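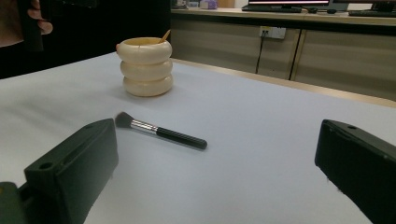

**FICTION**

# The Last Week on Rorer Street

Mahsa Abbasi had the keys to the shop for five more days. The landlord wanted it empty by noon on the last one, swept, with the sign down. The sign said LATACH ALTERATIONS. Latach had been her husband's mother's name, and the sign painter had charged extra for the shadow on the letters.

She started with the back room. There were 22 drawers in the button cabinet and she had promised the cabinet to Zewditu Tilahun, who did hair and makeup next door and wanted it for pins and brushes. Zewditu had said to leave the buttons in. Mahsa did not want to leave the buttons in. She emptied each drawer into a coffee can and wrote the color on the lid with a marker.

At ten Rui Carvalho came by for his pants.

"They're not done," she said.

"I know. I heard you were closing."

"I'm closing. I'm not dead. Come back at four."

He stood there with his hat on. He had been bringing her the same kind of pants for as long as she had rented the place, always an inch too long, and he had never once bought the shorter size. She had given up telling him they made one.

"Where do I go now?" he said.

"There's a man at Demissie Cleaners. He does hems."

"Is he good?"

"He's fast."

Rui thought about that and went out. She heard him stop on the sidewalk, then walk on toward the bus.

The pants took her half an hour. She used the old Tunemier, which pulled a little to the left and had to be held straight with the flat of the hand. A buyer had offered her $78 for it over the phone. She had told him she would think about it, and then she had written her sister's address on a box big enough to hold it. Shipping would cost more than the machine was worth. She had already asked.

Around lunch she went next door with the key to the cabinet. Zewditu was between customers and had her things spread over the table in back, where the light was better. She pushed a stool out with her foot.

"Sit. You look terrible."

"I've been counting out the rent deposit. They're keeping $504 of it."

"For what?"

"The floor."

"That floor was bad when you came."

"I told them that."

"Did you take pictures when you came?"

"Who took pictures?" 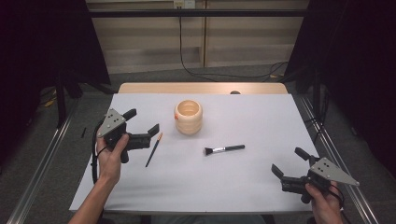
*Zewditu's table, with the pot and the brushes on the white sheet.*

Zewditu picked up the little pot, looked into it, and put it back where it had been. It had been her aunt's. Tsegereda Moges had run the salon before her and had left her the lease, the chairs and a list of customers who did not pay. Tsegereda had also been the first person on the street to speak to Mahsa. She had come in the first morning with a winter coat over her arm and asked to have the lining replaced. The lining was fine. Mahsa had replaced it anyway, since she needed the work, and neither of them had ever mentioned it.

"I still have that coat," Zewditu said. "Do you want it?"

"It wouldn't fit me."

"You could take it in."

Mahsa laughed. She stayed until the next customer came, a girl getting ready for a wedding, and then she went back and did two more drawers. They were both gray. She had not known she owned so much gray.

Rui was back at four exactly. He tried the pants on behind the curtain and came out and looked at his shoes in the mirror.

"Good," he said.

"Of course they're good."

He paid her and then put a shopping bag on the counter. There were six more pairs in it, all new, with the tags on.

"You have five days," he said.

She took out the first pair and held it up. It was an inch too long. She took out the second.

"I have to pack," she said.

"You can't do it?"

"I didn't say that."

She wrote him a ticket. Her book was nearly used up, and the number on this one was 560. She tore it along the line and gave him his half, and he folded it into his wallet behind his bus card.

When he had gone she turned the Tunemier's light back on. The box with her sister's address was sitting open on the floor beside it, and she moved it against the wall with her foot so she could reach the pedal. Next door the girl for the wedding was laughing about something. Mahsa pinned the first hem, checked it against the old pair she kept for his measurements, and began to sew.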